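14. Oktober 2023

Werkstattbuch Esach, Küchenzeile hinten

Fliesenplatte weiter gereinigt. Die alten Fugen nehmen Kaffee und Öl sofort an, deshalb heute zuerst trocken abgesaugt und dann mit Helance verdünnt gewischt, 6 ml auf einen Liter. Mehr bringt nichts, gibt nur Schlieren. Mit der kleinen Bürste an den Fugen entlang, immer in einer Richtung, danach quer dazu. Für die ganze Platte 59 Minuten gebraucht, Pause nicht mitgerechnet.

Zum Tuch: Das glatte Mikrofasertuch rutscht über die Fugen weg und lässt den Schmutz drin stehen. Mit dem gerippten geht es besser, vor allem wenn man schräg zu den Rippen zieht. Nachteil – es liegt nie richtig glatt. Beim Zusammenlegen springt es wieder auf, und am Rand franst es aus. Habe es nach dem Auswaschen nicht mehr gefaltet, nur noch hingelegt.
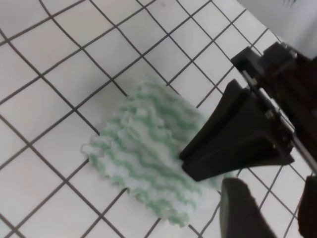
Geripptes Tuch, grün-weiß, auf der Fliesenfläche. Franse an der Ecke.

Die Fransen vorerst nicht abschneiden. Beim letzten Tuch aus derselben Packung hat sich danach die halbe Kante gelöst. Lieber einmal mit der Maschine umnähen, Zickzack, kurzer Stich. Garn liegt in der Schublade unter dem Alvarado-Regal.

Gewicht trocken 59 g, nass und ausgewrungen 170 g, tropfnass 251 g. Waage vorher genullt. Das Mikrofasertuch noch nicht gewogen, kommt beim nächsten Mal dran.

Wäsche: grüne Tücher bitte nicht mit den Polierlappen zusammen. Die Lappen fusseln, und die Fusseln bekommt man aus den Rippen kaum wieder heraus. Kein Weichspüler, sonst saugen sie schlecht.

Offen:
Fugen am Spülbecken nachziehen, dort bröselt es an zwei Stellen. Fugenmasse von Giteo ist noch da, Farbton aber erst an einer Restfliese probieren – der Eimer steht seit dem Umbau offen.
Haken für die Tücher anbringen, damit sie nicht auf der Platte liegen bleiben.
Im November die Versiegelung prüfen, Wassertropfen drauf und zehn Minuten warten.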